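Keep the colander on the bench

Every few years somebody decides that kitchens should have nothing in them. The current version says that anything you can see when you walk in is clutter, and that a tidy cook keeps it all behind doors. I tried it from January, after my sister-in-law Imogen Crabtree lent me a book on the subject, and I have now gone back to leaving things out.

My case is a narrow one. I don't want the mail on the bench, or the car keys. I mean the few pieces that get picked up at nearly every meal: a colander, a plate, a small bowl and whatever sauce the household runs on. Putting those away three times a day is work, and the book never counts it.

What storage costs

The kitchen in our unit is small. The lower cupboards are 300 mm wide, less the hinge, and a colander does not stack neatly with anything. Ours went in behind the saucepans. To rinse a handful of beans I had to get down on one knee, take out two pans, get the colander, and put the pans back. After a fortnight I had stopped rinsing beans.

Clive Catterall, who fitted kitchens for years before he retired, told me most of his customers asked for more cupboards when they were short of bench. He quoted one couple $980 for an extra wall unit and talked them into a longer benchtop. I think he was right. A cupboard is for the fish kettle and the Christmas platter. A bench is for the things in use.

Colour helps too. The catalogues like everything white or grey, and then you can't find the thing you want. Against a white top, a mint-green colander, a pink plate and a dark blue bowl can be told apart at a glance, and a red ketchup bottle is hard to lose. I would sooner have odd colours I can find than a matching set I have to look for. 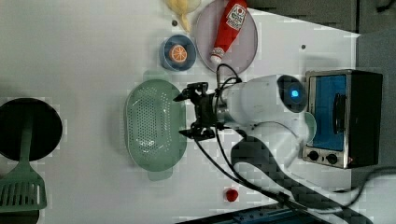 Where I would draw the line

Leaving things out only works if there is a limit. Mine is a strip of bench 70 cm long beside the sink. If something new goes on the strip, something else comes off it. The toaster lost its place this way and now lives on the shelf, and I have not missed it.

The other rule is that the strip gets wiped every night. It takes me two minutes — less if the ketchup has been capped properly. Imogen still thinks it looks messy. She has a pantry.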